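Flarnham Games Library
Second progress report to the Abou Zeid Fund
Period covered: June to December 11, 2025

Summary

The library is open, the shelves are up, and the roof over the shelves is now also a roof over the floor in front of the shelves, which it was not at the time of the first report. We lend board games, card games and table equipment to anyone with a Flarnham address. At the close of this period the catalog stood at 628 titles, of which 200 were bought with your grant and the rest were given to us by people clearing out closets.

We are on budget in every line except one. The one is tape, and we come to it below.

What we said we would do

The grant agreement lists four things: a working catalog, regular opening hours, a home delivery service for members who can't easily get out, and a set of larger table games for clubs to borrow. The first two are done. The third is running in part of the town. The fourth is done if you accept our definition of a set.

Catalog

We moved from index cards to Ivent over the summer. Ivent was sold to us as lending software, and it does lend things, although it was plainly written with ladders and cement mixers in mind. For several weeks every overdue notice reminded members to return their item "clean and with a full tank." We have found the setting and turned it off. A handful of members had already written in to ask what was meant, and one had apologized.

Each title now has a record giving the number of players, the age range, the playing time printed on the box and the playing time as reported by members. We added the last field on our own account. The gap between the two is widest for anything involving railroads.

Piece checks remain the slow part of the work. Every game is checked when it comes back, against a sheet taped inside the lid. This is where the tape went. We budgeted for one kind and bought a second when the first kind began lifting the print off the lids. We ask the Fund's permission to move the difference over from the signage line, where we have money left because the sign came out shorter than planned. It says GAMES.

Opening hours

We are open two evenings a week and on weekend mornings. The evening sessions are well used. The morning sessions are well used by families who would like us to open earlier, and we have taken this under advisement with the seriousness it deserves. Members may play on the premises, and a good many come for that and borrow nothing, so our loan figures make us look quieter than we sound.

Noise was raised by the dance class next door. We had been intending to raise the dance class with them. Both sides have agreed to leave it there.

Home delivery

Deliveries began in June on the east side of town. A member calls or writes, we pack a bag, and the bag goes out with a return date pinned to it. Jigsaws are the most requested item by a long way, even though we said in our application that we wouldn't carry jigsaws. We now carry jigsaws. The policy has been amended to say that we always did.

The west side is waiting on a second cargo bike. The first, a Grorko, has been dependable on the flat and philosophical about the hill. We had hoped to run the same model on both routes, but the hill is on the west side, and we would like to try something with more gears before committing your money. Quotes will follow with the next report.

Equipment for clubs

This part of the collection covers items too big for an ordinary shelf: roll-out mats, oversized boards, card trays, chip cases and the crokinole board, which has its own hook and its own waiting list. Clubs book by letter or by form and keep the equipment for up to two weeks. Of the mats, the poker ones go out most, largely to groups who play for matchsticks and argue as if they didn't.

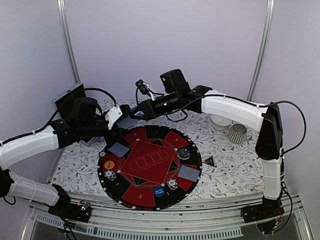 Round poker mat on a floral tablecloth.

We advise borrowers to lay a cloth under any mat. The condition of returned mats has been good, with the exception of one that came back smelling strongly of fondue. It has been aired and is lent out with a note.

The definition of a set, mentioned earlier: the agreement says each club set should contain a mat, a board, a tray and a storage case. Ours contain all of these but share the cases between them, and we would like to leave it that way. The cases cost more than everything that goes in them.

Problems

Dice. We lose them steadily and in all colors. We have started buying them loose by the bag and no longer try to match them, except for one game whose members wrote us a very firm letter.

Plans for the next period

Start west side deliveries once the bike question is settled. Finish the piece sheets for donated games, which are further behind than the purchased ones and contain more surprises. Run a swap table for duplicates, beginning with our 2 complete and identical copies of a game about municipal drainage, neither of which has yet been borrowed.

A statement of spending by line is attached, with the tape shown separately.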